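Stoleck library starts lending tables, chairs and everything else for a party

2024-01-22

If you have ever tried to feed 24 relatives off one kitchen counter, I have good news! The Stoleck library has added party gear to its lending shelves, and I went over on the first morning to see what a library card gets you now. Quite a lot, as it happens. Folding chairs, serving bowls, big coffee urns, a punch set that looks exactly like my grandmother's, and tablecloths in every length you could want.

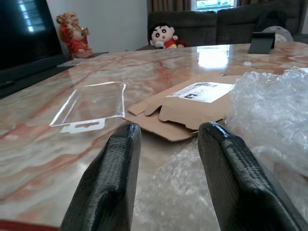 You can keep things for six days, which covers a weekend party plus a bit of slack for washing up. There's no charge if you live in town. Folks from Bravik and farther out pay $9 per loan, and everybody leaves a $30 deposit on the urns (I asked, and yes, you get it back as long as the lid comes home too).

Myrtle Lindgren at the front desk told me the idea came out of the suggestion box, where people kept asking for cake pans. The pans went out last spring and hardly ever sat on the shelf, so the library put a small county grant toward the rest. She's already taking names for graduation season, and if you want chairs in April I'd get on that list soon, because I put myself down for the second weekend and there were several names ahead of mine.

Pickup is at the side door on Rutkowska Street, where you can pull a car right up. Bring your card and something to wrap the glass bowls in. Old towels work fine. 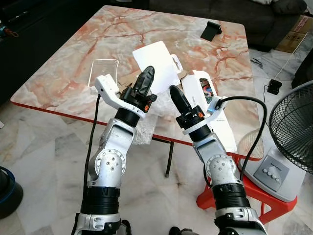

Barrett Begay wondered whether the chairs would hold up through a whole summer of backyard cookouts, and said he'd happily pay a few dollars a loan if it meant broken ones got replaced quickly. Fair point, and I passed it along. For now the library says to report any damage when you bring things back, and small repairs won't come out of your deposit.

The full list of items is at the front desk, and you can reserve by phone or in person.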